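Laltgate Chorreisen – Datensatz Probenräume und Auftrittsorte
Readme, Stand November
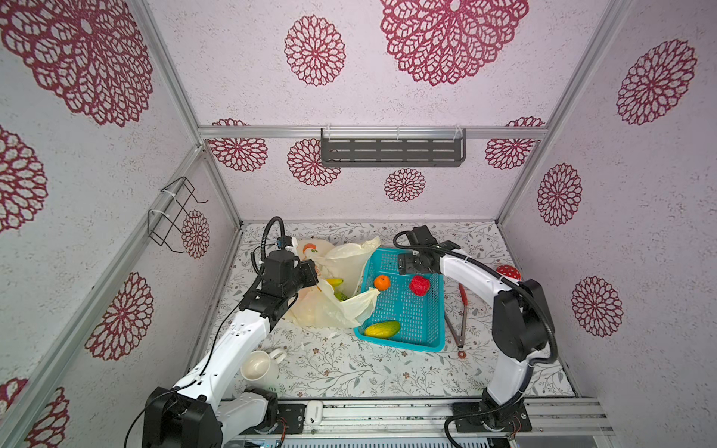
Was drin ist

1434 Einträge zu Sälen, Kirchen und Gemeindehäusern, in denen reisende Chöre und Blasorchester proben oder auftreten können. Davon 1068 mit geprüften Kontaktdaten, der Rest nur Adresse und Saalname. Eine Zeile pro Raum, nicht pro Haus! Ein Haus mit Kirchenschiff und Probensaal hat also zwei Zeilen und dieselbe haus_id.

Dateien

raeume.csv – Haupttabelle, UTF-8, Semikolon als Trenner
kontakte.csv – Telefon, Mail, Ansprechzeiten, hängt an haus_id
anfahrt.csv – Busparkplatz, Ladezone, Stufen bis zur Bühne
alt/ – Export aus Cisteo, nicht mehr anfassen

Spalten in raeume.csv

raum_id, haus_id: fortlaufend, Lücken sind normal
plaetze_chor: stehend auf Podest oder Altarstufen
plaetze_publikum: laut Vermieter, bei Kirchen oft zu optimistisch
klavier: 0 keins, 1 Klavier, 2 Flügel, 3 nur E-Piano
stimmung: in Hz, wenn bekannt. Leer heißt unbekannt, nicht 440
nachhall: Freitext, von Reiseleitern notiert. "trocken", "schwimmt", usw.
orgel_nutzbar: ja / nein / nach Absprache mit Organist
gebuer: Betrag in Euro ohne Steuer (Tippfehler im Spaltennamen bleibt, sonst bricht der Import bei Jalali)

Herkunft

Reiseberichte unserer Begleiter, Rückmeldebögen der Ensembles, Telefonate. Altdaten aus Cisteo übernommen, Dubletten von Mal-soon Woo bereinigt. Bei Kirchen mit gleichem Namen im selben Ort bitte trotzdem nochmal schauen, da ist sicher noch was durchgerutscht.

Bekannte Probleme

– Notenpulte werden nicht einheitlich erfasst. Mal Anzahl, mal "vorhanden".
– Öffnungszeiten im Winter fehlen fast überall. Ungeheizte Kirchen stehen nur im Freitext.
– anfahrt.csv kennt keine Reisebusse mit Anhänger. Pauken und Harfe also immer telefonisch klären.
– Umlaute in alt/ sind teilweise kaputt, wird nicht mehr repariert.
– Die Gebühren für Pornard stammen noch aus der alten Preisliste.

Nutzung

Intern und für Partneragenturen mit Vertrag. kontakte.csv nicht weitergeben, auch nicht auszugsweise an Chorleiter – die bekommen die Nummer mit dem Reiseplan. Vor einer Buchung immer anrufen, die Tabelle ist keine Zusage.

Änderungen

Neue Räume und Korrekturen an Yuzuki Sasaki, bitte mit raum_id und einem Satz dazu woher die Info kommt. Wird donnerstags eingespielt. Wer direkt in der CSV arbeitet: vorher Kopie ziehen, und nicht mit der Tabellenkalkulation speichern, die macht aus den Telefonnumern wieder Zahlen ohne führende Null.

Offen

Feld für Umkleiden
Barrierefreiheit sauber trennen (Publikum / Bühne)
Fotos der Podeste, Ablage noch unklar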